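# Garkberg Counter Set

Last edited Jul 2, 2023 by Evangelia Lambrakis. Please write to me before you re-share the files, because the license text is still being checked.

Garkberg is a set of simulated manipulation episodes for training and testing visuomotor policies. All episodes are rendered. No real robot was used for this release, and no real images are mixed in. The set has 2476 episodes, and each one is a single attempt at a short task on a kitchen counter, for example "put the green object in the bowl" or "move the mug away from the edge".

We made it because our earlier set, Hiebert, had very clean objects on a very clean table. Policies trained on Hiebert looked good in the same simulator, but became confused when the background had a strong pattern. In Garkberg we wanted scanned objects with their faults, a busy surface, and more things on the counter than the task needs.

## What is in one episode

Each episode is a folder with these files:

- `meta.json` – task text, random seed, object list, success flag
- `actions.npy` – commanded end-effector motion and gripper command, one row per step
- `state.npy` – joint positions and gripper opening, one row per step
- `scene/` – frames from the fixed camera
- `wrist/` – frames from the camera that moves with the gripper
- `notes.txt` – only in episodes where the operator wrote something

The two cameras are stepped together, so row `n` in `actions.npy` belongs to frame `n` in both image folders. Please do not sort the frames by file time. The renderer writes them in parallel and the file times are not in order. Use the number in the file name.

## How the episodes were collected

Onyekachi Tamuno wrote the collection tool, which is called Willia. The operator drives the simulated arm with a hand controller and sees both camera views side by side on the monitor. When the task is done, or when the operator gives up, one button closes the episode and another one sets the success flag. The next layout is then loaded from a new seed.

We kept the failed attempts. They have `"success": false` and they are not sorted into a different folder, so you must filter by the flag if you want only good demonstrations. An attempt is also marked as failed if the object was placed correctly but another object was pushed to the floor on the way.

Operators were asked to move at a natural speed and to not stop in the middle for thinking. This did not always succeed, and some episodes have long still parts at the beginning. The script `trim_idle.py` removes them, but we left the raw version in the release, because for some methods the pauses can be useful.

## Views

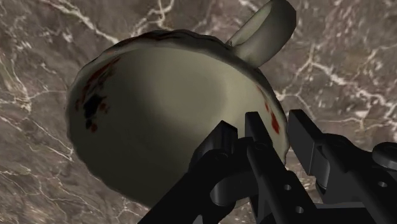 Close view and wide view, same kitchen.
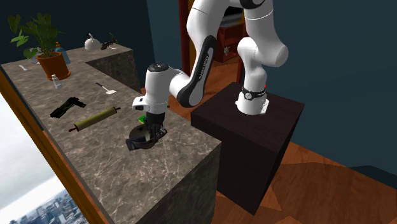 The policy should be trained with both views if this is possible for you. With only the fixed camera, our baseline had difficulty judging the height of the fingers over the counter. With only the wrist camera, it could grasp well when it started near the object, but it often did not find the object at all when it started from the other side. We tried to fix this with a longer history of frames. The improvement was small and the training became much slower.

## Layouts and random changes

Layouts are built from 17 templates. A template fixes the furniture and the position of the arm, and it gives a region for every loose object. Inside its region, an object can be moved and turned freely. Light direction and light strength also change with the seed.

What does not change:

1. the robot model and the gripper model
2. the counter texture inside one template
3. the friction values
4. the camera lens settings

If your method needs variation in friction, you must add it yourself in the config and run the episodes again from the actions. Be careful with this – a replay with other friction values can end differently, and then the success flag in `meta.json` is not correct anymore. Run `check_success.py` after every replay.

## Splits

The test split has 100 episodes. They come from 2 templates which are never used in training. There is no official validation split. In our own work we take the validation episodes from the training part, with a fixed seed that is stored in `splits/val_seed.txt`.

## Known problems

- Some object meshes have uneven edges, and thin parts can pass a little through the gripper fingers. The contact forces in these moments should not be trusted, so we did not publish them.
- The task text was typed by the operators. There are spelling mistakes, and "cup" and "mug" are used for the same objects. We did not correct it.
- In older episodes the gripper command is stored as open or closed, in newer ones as a value between zero and one. The field `gripper_format` says which one you have.
- The loader in the Madex toolkit expects the older folder names. Use our `convert_madex.py` first, or the wrist frames will be skipped without a warning.

## Not a good use

Please do not use the success rate on this set as evidence that a policy is safe on a real arm. We have not tested the transfer to hardware. The set also has no people in it, so it says nothing about working near a person.

## Contact

Questions about the collection tool go to Onyekachi Tamuno. Questions about files, splits and broken episodes go to me. If you report a broken episode, please send the seed together with the folder name, as the folder names were changed once and old copies are still in use.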